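# Tesen Outdoor Chores – data card

Reading time: 4 min

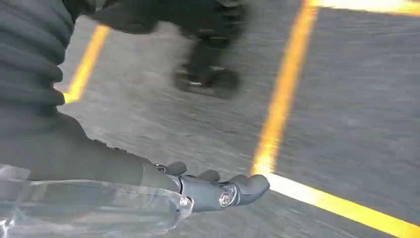 Tesen is a set of recordings of two-armed robots attempting everyday chores on paved ground: lots, loading areas, driveways and the strips of concrete beside them. It was put together by Zistness to answer a narrow question. Can a policy trained mostly on indoor tabletop work do anything useful once it leaves the table? The short answer at the time of this release is "sometimes, slowly". The longer answer is in the Results section.

Maintainer: Tuấn Lại
Last revised: September 15, 2026

## Contents

The release holds 2,550 episodes. Of these, 1,378 are marked complete, meaning the stated end condition was met without a person touching the robot or the object. The rest are failures or aborted attempts and are kept on purpose. Filter on `status` if you only want completions.

Each episode folder contains:

- `wrist_left` and `wrist_right` video
- joint positions and commanded positions
- a one-line instruction, in English
- `status` and, for failures, `fail_reason`

There is no head camera in this version. Earlier internal builds had one, and the loader still accepts the key but returns an empty stream.

## Chores covered

- `litter`: pick up a light object from the ground and put it in a bag or bin
- `cart`: take hold of a cart handle and move the cart to a marked spot
- `hose`: coil a garden hose into a pile
- `box`: move a closed box from the ground to a low platform

Litter is the largest group and hose is the smallest. We stopped recording hose in April after the success rate failed to move between two rounds of retraining. The existing episodes are still worth having for anyone working on long flexible objects.

## Results

We trained the Pludgate baseline on the full set and tested it at 2 sites, one of which was not in the training data. Each chore was run with 4 starting layouts per site.

Litter works if the object stands up off the ground. Crushed cans and cups are usually picked up on the first or second try. Flat paper is a different matter: the fingers close above it, or push it along until the time limit. A person with a grabber stick is faster in every case we tried.

Cart works at the familiar site. At the new site the robot reached the handle but tended to stop short of the marked spot, and we think the policy had learned the position of the paint lines more than the instruction.

Box is limited by grip. The hands hold a dry box well and a dusty one badly. No setting of the grip force fixed this without denting the cardboard.

Hose should be considered unsolved. The completed episodes are mostly short lengths.

None of this is ready to run unattended.

## Known problems

- Wrist video is blurred when the arm swings or the base moves. Exposure was fixed per session. Do not rely on fine ground texture for tracking.
- Painted ground markings are common in the data. Hold out at least one site when testing, or the numbers will look better than they should.
- People pass through some episodes. They are usually seen from the knee down. Clips in which a face was visible were removed before release.
- `fail_reason` was written by hand and the wording drifts. "Slip" and "drop" mean the same thing before April and different things after it: slip is now loss of grip before lifting, drop is after.
- Left and right wrist streams can be offset by a frame or two. Use the timestamps and ignore the frame index.

## Loading

Unpack the archive, point `TESEN_ROOT` at it and run the `check` script first. It reports missing streams and exits. The full pass is slow on spinning disks – use the `--fast` flag to skip checksums.

## Citing and reporting

Cite as "Tesen Outdoor Chores, Zistness". Label corrections go to the issue tracker with the episode folder name in the title. Corrections to `status` are applied at the next release and are not patched in place.

Related items

- Pludgate baseline: weights and training config
- Đặng: indoor tabletop chores, data card
- Tesen labeling guide

This site uses cookies to remember your settings. Accept / Decline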